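Play kitchen corner gets a proper breakfast table

Wednesday, September 14, 2022

Print this story | E-mail this story

I stopped by the Plevska Community Hall yesterday to drop off a box of picture books, and I ended up staying most of the morning, which tells you how my errands usually go! The family room in back has been getting a makeover since August, and the part everyone keeps asking me about is the new breakfast set. It goes into regular use this week, with sessions on 4 mornings and the doors opening at nine.

If you haven't been in since spring, you might remember the old play kitchen – the one with the oven door that wouldn't stay shut and a bin of plastic peas. That's gone. Nevzat Toprak, who runs the family room, spent a good part of the summer swapping pieces with the playgroup over in Boutros and picking up odds and ends at the Grundance flea market. He told me he wanted kids to be able to set out a whole meal and serve it to somebody.

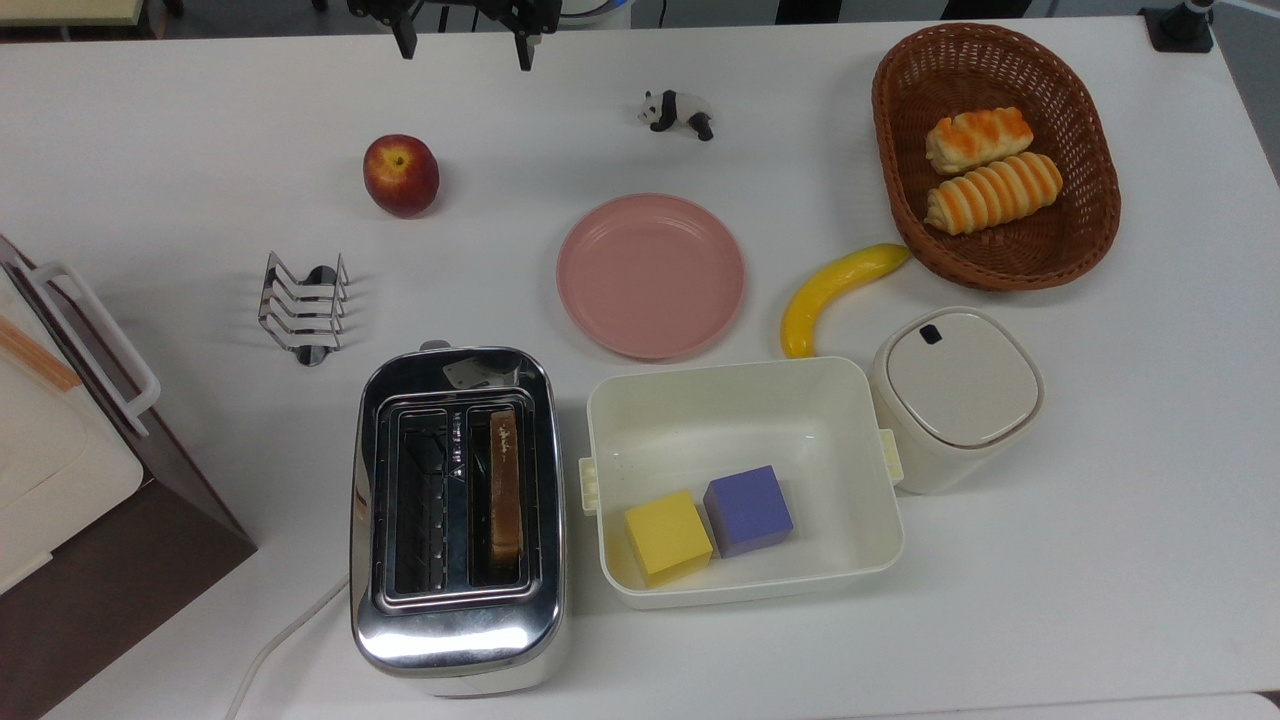
Breakfast won out over lunch and dinner, mostly because every kid already knows how it goes. You make the toast, you put it on a plate, you carry it to a grown-up who has to pretend to eat it (I had three helpings). I was pleased to see that the toaster is a nice shiny two-slot one, with a slice of toast sitting in it, and there's even a wire toast rack, the kind my grandmother used to put out when the minister came by. Add the bread rolls in their wicker basket, the banana and the red apple, and you've got a better spread than I manage at home on a weekday. The pink plate is going to cause arguments, mark my words. I'm also very fond of the little panda, who I assume is staying for breakfast.

"They don't want fancy, they want toast," Nevzat told me, and my own two would have agreed with him at that age.

The Wevo bakery on the corner has offered to bring over real rolls for the first session, for the grown-ups and any kids who get hungry from all that pretend cooking. Coffee will be on too. Sessions are free and run two hours, for kids up to age 5, and a parent or sitter needs to stay in the room. There's space for 11 families at a time, so put your name on the sheet by the front desk if you want to be sure of a place.

Nevzat is still looking for small cups and a teapot, if you have any you can spare. Clean ones, please – he's got enough scrubbing to do! You can leave them at the desk any day before noon.

Print this story | E-mail this story

3 comments | 2 shares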